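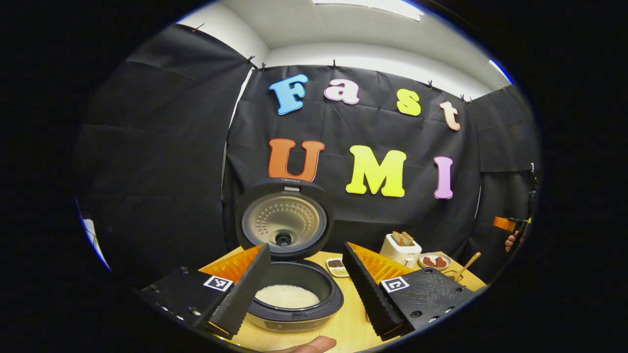
Acheampong Archive publishes catalogue of Plivcombe religious movement

PLIVCOMBE, April 17, 2025

The Acheampong Archive has released a catalogue of papers relating to the Pevavness Fellowship, a lay religious movement founded in Plivcombe in 1931. The collection holds 4000 items in 14 series, covering lesson sheets, membership rolls, hymn texts and letters between the Fellowship's 12 meeting houses.

Cataloguing ended in February. Each item has been given a reference number, a date or date range, and a short note on content. Lesson sheets are listed in the order in which members were required to learn them. Where two versions of a sheet survive, both are entered.

The Gastano deposit, consisting of 19 boxes, forms a separate series. It includes the only known copy of the Fellowship's rules on fasting and dress. Membership rolls less than 80 years old remain closed.

The catalogue can be read free of charge in the archive's search room. Originals must be ordered two working days in advance.

ENDS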